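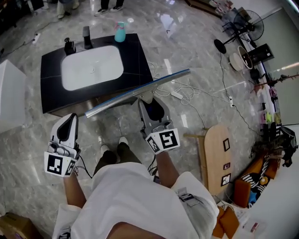 The Idilis hand-held gripper kit in use, with a squeegee in the right gripper.

Idilis is a kit of two hand-held grippers for recording chores that a robot is meant to learn later. It's sold by Bunance, a small firm that also sells the software side under the name Juvimham. I've been keeping this article going since I rented a kit of my own in August, so expect a mix of what the manual says and what I found out by using the thing (corrections are welcome, and I've had plenty!).

Overview

You wear or hold everything yourself. There's one gripper for each hand, and each carries a cube printed with black and white square markers. The cubes are there so the software can work out where your hands are and which way they're turned. You do a job as you normally would, only with gripper fingers in place of your own, and the recording gets turned into hand paths that a two-armed robot can be trained on.

The fingers have black pads, and I'd say the pads are the best part of the whole kit. They hold on to a metal squeegee handle surprisingly well, even when you tip the blade over to get along the edge of a counter. Smooth round things like a shampoo bottle are more of a gamble.

History

The first version was put together by Apolline Deschamps and Sunil Majumder, who wanted a way to record bathroom cleaning without hauling a robot arm up the stairs. It had a single gripper and was never sold. The pair version came next, and that's the one everybody means now when they say Idilis. Killian Sabatier wrote most of Juvimham, and the early releases had a habit of dropping the left hand whenever it crossed in front of the right. I still see this now and then, but only with long tools.

What's in the kit

You get the 2 grippers with their marker cubes, the cables, a printed guide and a license for Juvimham. The rental price is $757 for a block of 3 weeks. Chargers and power strips are up to you, and I'd plan on more outlets than you think you need. My floor was all cords by the first evening.

There's also an add-on called Lacroix, a set of practice jobs with written steps for each one. The wiping set covers counters, basins and mirrors, and it's a nice place to start because you can set it up at any vanity with a basin and a bit of room to stand. The folding set is much harder on the wrists.

In use

My first hour was clumsy, and I mean really clumsy. You can't feel how hard you're squeezing, so you learn to watch the pads instead. Picking up a squeegee by the handle is easy enough. Passing it from one gripper to the other took me most of a Tuesday, and I still slow right down for it.

Spray bottles are a different story. The fingers can hold one, but pulling the trigger with the same gripper is close to hopeless – I steady the bottle with one side and press with the other, then pick up the squeegee again. Yasuo Arai, who answers most of the support mail at Bunance, told me to record the spraying and the wiping as separate jobs. My results got a lot better after that.

The cables are my main gripe. They run back along the arm, and on a wide sweep I can feel them tug. A loose sleeve catches on them too. I've taken to laying out the cord runs before I start, with the strips off to the sides and a clear patch where I plan to stand.

Reception

Yung-ching Shek reviewed the kit for a home robotics newsletter and liked the grip but marked it down for the weight, which I think is fair if you're recording for a whole afternoon. I'd rent it again for wiping and tidying work. For anything with buttons or triggers I'd wait and see what Bunance does with the next set of fingers.

See also

Juvimham (software)
Lacroix (practice set)
Teaching by demonstration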